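Stikach two-finger gripper kit – worth it for folding laundry?
Posted in Home Robotics > Arms and Grippers

I'm looking at the Stikach two-finger kit for a small tabletop arm. The kit is listed at $444 with the control board and cables, and Ridgeway has the same thing bundled with their own arm for $3,289. I already have an arm, so the bundle would be a waste for me unless the mounting is a real problem.

What I want it for is clothes. Picking up shorts and T-shirts, folding them and moving the folded piece to a stack. I don't need it to lift anything heavy. The product page shows it holding blocks and a cup, and there is nothing on fabric at all. Has anyone used it on soft things? Also, do the fingers come with the kit or are they extra? The parts list is not clear.

– mapleshed

3 replies

benchtop_ohio
I have had one since November and use it mostly on clothing, so I can answer part of this. The fingers are included. The adapter plate for your arm is not, and you should check the bolt pattern before you order. Mine didn't match and I had to get a plate made.

On fabric it depends on what is underneath. On a hard table the tips slide under a hem poorly and you end up pinching from above. On something with a little give, like a couch cushion or a folded blanket, you can press down slightly and close on the edge, and it picks up the layer most of the time.
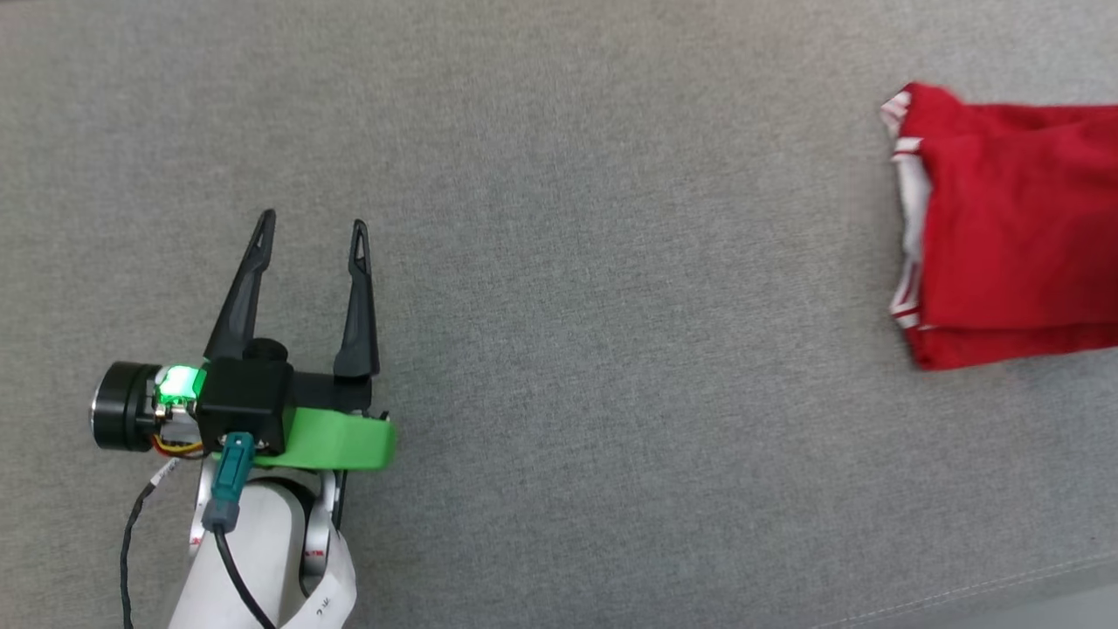
The part that takes work is getting one layer and not two. With a shirt that is already folded, it will usually grab the whole edge, and if you want to move the folded piece that is fine. If you want to unfold it you need to come in at a lower angle and close slowly. I set the closing speed to 40 in the software (the default is much faster) and left it there.

Cable routing is the other thing. Leave more slack at the wrist than the manual says. I pulled a connector out twice in the first week by rotating too far. Tie the cables to the arm link below the wrist and then run the joint through its full range by hand before you power up.

For $444 I would buy it again. I would not buy the Ridgeway bundle if you already have an arm that works.

tworivers
No idea about clothes but shipping took forever on mine and the box was missing a screw bag. They did send one.

kd_garage
I looked at this one and the Kudetti, which was $663 when I bought it. The Kudetti has wider pads and holds towels better. It is also heavier, so check what your arm can carry at full reach. If it is a small arm I would stay with the Stikach and put thin rubber on the inside of the fingers. The bare tips let go of slick fabric like gym shorts. Cotton is OK.

One more thing – the board firmware needs to be updated before it will take a speed setting. Panmont sells it already updated, same price. Otherwise you do it over USB and it takes a few minutes.

Related topics
Rubber or silicone for gripper pads?
Adapter plates for small arms – where to order
Kudetti gripper loses position after restart
Wrist cable keeps pulling loose
Ridgeway arm bundle, is the stand included?
Best surface for practicing towel folds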